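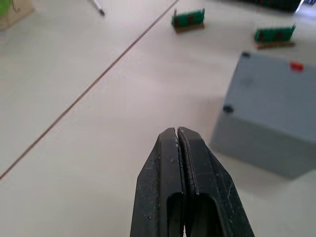
4. Consent and the reading of privacy notices

The survey was sent to 1,756 members of the Nundmont shopping app in May. Each member was shown the sign-up notice in use at the time and asked which outside firms could receive their contact list. Of the 400 who replied in full, 84 named the correct firms. Most of the others believed that the list stayed on their own phone.

Harawira found a similar gap in her earlier work on the Urken messaging service, although the notice in that case was shorter and used fewer legal terms. Length alone does not explain the result.

Figure 2. Square grey metal lid with countersunk screw holes, on a white table.
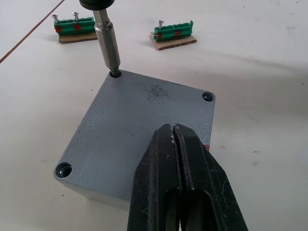

4.1 Data about people who did not sign up

A contact list holds the names and numbers of friends, relatives and colleagues who have agreed to nothing. Six of the notices reviewed were silent on this point. The Drillden notice placed the duty on the member, who was asked to confirm that "all contacts have been informed".

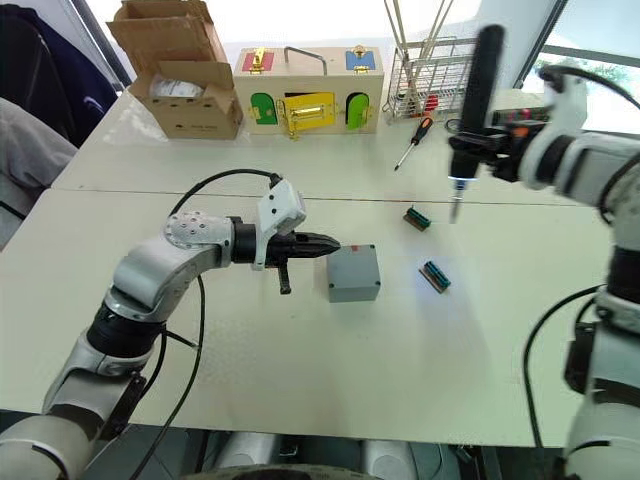

Who may ask for such an entry to be removed?

The person whose details are held may do so, whether or not they have an account, and the request should be made to the firm that holds the list.

In practice the route was hard to find. Mahawong sent a test request to Tomić on a Tuesday and was told to log in first – a step that is closed to anyone without an account.

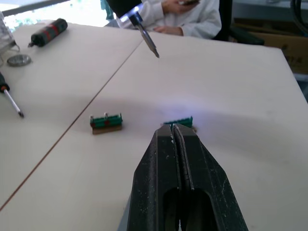

A second request, made by post, was accepted, but the reply covered only the main customer record and left out copies passed to advertising partners. The treatment of these copies is taken up in Section 5.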